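Farnby Office Supplies
Home / Desk / Calculators / Wilura desktop calculator, pale blue

Wilura desktop calculator, pale blue
Item no. 445
In stock. Orders leave our Arnik warehouse within 24 hours.

The Wilura is a plain desk calculator for people who add up columns of figures and want keys they can find without looking too hard. The case is plastic with rounded corners. It suits a till point, a school office or a kitchen table where the bills get done.

We sell it singly or as a pair. Most small offices take the pair and keep both in a shared tray, so that whoever is on the front desk can pick one up. Two will go in a fairly small tray if you let them overlap, with the keys facing up.
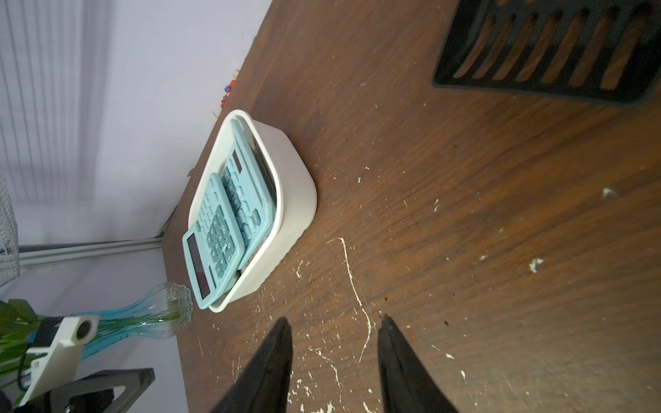
If you keep pens, clips or a stapler in the same tray, put them at the other end. The keys are raised and a heavy stapler resting on them will hold one down. The case wipes clean with a damp cloth. Don't use spray cleaner on the keys, as it runs down the sides and leaves them sticky.

Keys and layout

The numbers and the decimal point are on deeper teal keys with white markings. Most of the function keys are the same pale blue as the case. ON/AC is an oval key in a darker teal, so it is easy to pick out.

The plus key is larger than the other operator keys - handy if you mostly add. There is a 00 key next to the 0 for whole pounds and round sums. CE clears the last entry only. The arrow key takes off the last digit you typed.

M+ and M- add to and take from the memory, and MRC brings the memory total back. Press MRC a second time to clear it. GT gives the grand total of everything you have worked out with the equals key. MU is for mark-up and is the one we get asked about most. A printed sheet in the box goes through it with worked sums.

The small solar cell sits beside the display.

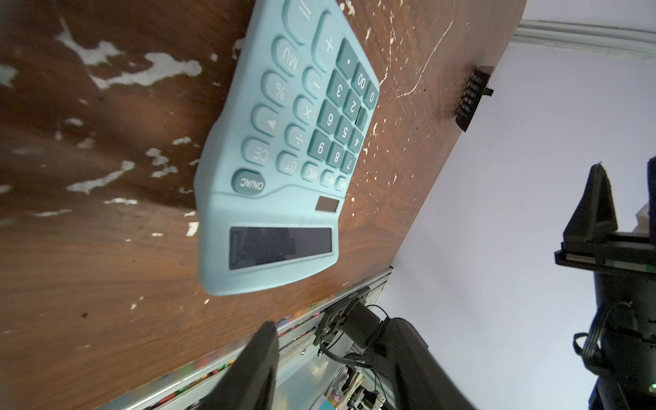
Power

Solar with battery back-up. Normal room light is enough for everyday use. If the display looks faint, move the calculator nearer a window or a lamp before you change the battery. The battery cover is on the underside and needs a small crosshead screwdriver.

In the box

Calculator, battery (fitted), instruction sheet. The pair comes as 2 single boxes taped together. The tray is not included.

Size and weight

Length 137 mm. Weight is printed on the box and varies slightly with the battery make.

Delivery and returns

Standard delivery is free on orders that include the pair. You can return an unused calculator in its box for a refund. For faults, email us with the item number and a short note of what it does or doesn't do.

School and trade orders go through Uzma Virk on the orders desk. The next delivery from Zieliński, our wholesaler, is due in February, so please ask before placing a large order.

Page last updated November 15, 2024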